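Who We Are > Our Story

About Brindham Home Organizing

Welcome, and thank you for stopping by! If you have found your way to this page, there is a fair chance that you are standing in a kitchen or a garage or a spare bedroom that has gotten away from you, and you would like to know who these people are before you let them look inside your closets. We would want to know that too. So pull up a chair, if there is one without laundry on it, and we will tell you a little about ourselves.

Brindham Home Organizing was started by Siebe Vanhove and Dehua Li, who met while working in the back office of a moving company. Siebe scheduled the trucks and Dehua handled the claims, and between them they heard an awful lot of stories about boxes. People would call in a week after a move, close to tears, asking whether anyone could come and help them work out where everything should go. The moving company didn't do that sort of thing (it was a good company, but its interest in your boxes ended at the front door). After enough of those calls, Siebe and Dehua began going out in the evenings to help, first as a favor and then for a modest fee, and by the following January they had given their notice and printed their first business cards. They ordered 200 of them, with the phone number wrong, and corrected every card by hand at Dehua's dining table. We still have one pinned up in the office.

These days we work all over Brindham and out as far as Vasham, in apartments, farmhouses, dorm rooms, church kitchens and one very memorable houseboat. We have finished 230 homes so far, and a good many of those families have asked us back for a second room once they saw how the first one turned out.
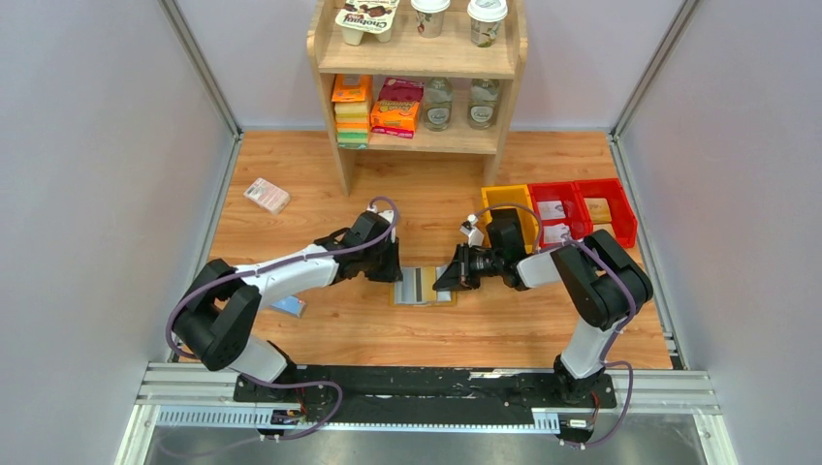

Kitchens are where most people ask us to begin, and they are still our favorite room to work in. A kitchen gets used by everybody in the house, at all hours, and so it has to make sense to a tired parent at six in the morning and to a teenager who has just come in from practice and wants to eat everything at once. We always start by asking what gets reached for most, and we put those things where the hand naturally goes. A little wooden shelf unit that stands on its own legs is a great help here, with the everyday things up on the board, like a multi-cup pack of yogurt next to a couple of lidded cups, and the space between the legs left open underneath. You would be surprised how much calmer a counter feels with just that one change – and if you decide you don't like it, you pick it up and move it somewhere else.

We should say something about how we treat your belongings, as it is the question we hear most on the phone. We don't throw anything away without your say-so. We don't scold, either! Siebe has kept every birthday card he has ever been sent, and Dehua owns four waffle irons, so you are among friends. If you want to keep your grandmother's button jars, then we will find a good home for the button jars, and we will probably want to hear about your grandmother while we do it.

A first visit takes two hours and there is no charge for it. One of us will walk through the house with you, take a few notes, and ask how you spend an ordinary morning and an ordinary evening. After that we write up a plan, with a price on it, and mail or email it to you so you can think it over in peace. Some folks take the plan and do the work themselves over a long weekend, and we are perfectly happy with that. Others would like us there for every drawer, and we are happy with that too.

Our office is on the second floor above the old feed store in Brindham, up the green stairs. The bell doesn't always ring, so give the door a good knock. There is usually coffee on until the middle of the afternoon, and Dehua keeps a shelf of donated baskets and jars by the window that anyone is welcome to look through and take home.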